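Willutthorpe Archive Completes Catalog of Former Cabanatuan Prison Camp Records

17/10/2024

The Willutthorpe Archive has completed the catalog of its collection on the prisoner of war camp near Cabanatuan, in the Philippines, where captured American and Allied personnel were held by Japanese forces during the Second World War. The catalog opens to researchers this month.

The collection consists of 315 items in 14 boxes. It includes diaries, burial lists, work detail rosters, hand-drawn plans of the camp and correspondence between former prisoners and the families of men who died there. Most of the material was received from private donors. One group of papers, transferred from a closed veterans' reading room, had not been listed before.

Each item has been described at document level. Entries record the author where known, the date or date range, the physical condition, the language and any names of prisoners that appear in the text. Variant spellings of personal names have been kept as written and linked to a standard form. Where a diary was copied out after the war, the entry states that it is a later copy and gives the location of the original if it survives.

The camp plans are described separately. They were drawn by different hands at different times and do not agree on the position of the hospital area, the perimeter fence or the guard quarters. The catalog makes no attempt to reconcile them. A concordance lists the labels used on each plan.

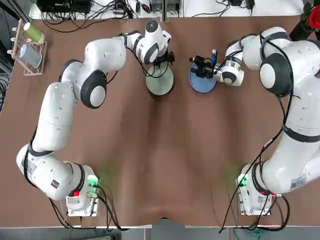
Two robot arms mounted on a tabletop, with a pale green round plate beneath the gripper of the left arm.

The catalog was built in Onik, the archive's description system, and can be searched by name, date, barracks number and work detail. Results can be exported as plain text or as a spreadsheet. Digital copies of 23 items are attached to their entries. The remaining items may be consulted in the reading room by appointment.

"The rosters and the burial lists were compiled for different purposes and have to be read together," said Gerardo Bañez, head of collections. "A researcher can now move from a name on one to the same name on the other without ordering both boxes."

Access to 3 items is restricted at the request of the donors. These are listed by title and date only. Requests for access are forwarded to the donor families.

Corrections to names, dates and places are accepted in writing and should quote the item number. Accepted corrections are added as dated notes, and the earlier reading is retained.

Cataloging was supported by a grant from the Stundik Fund. Reading room requests should be sent to the collections desk and should include the item numbers required.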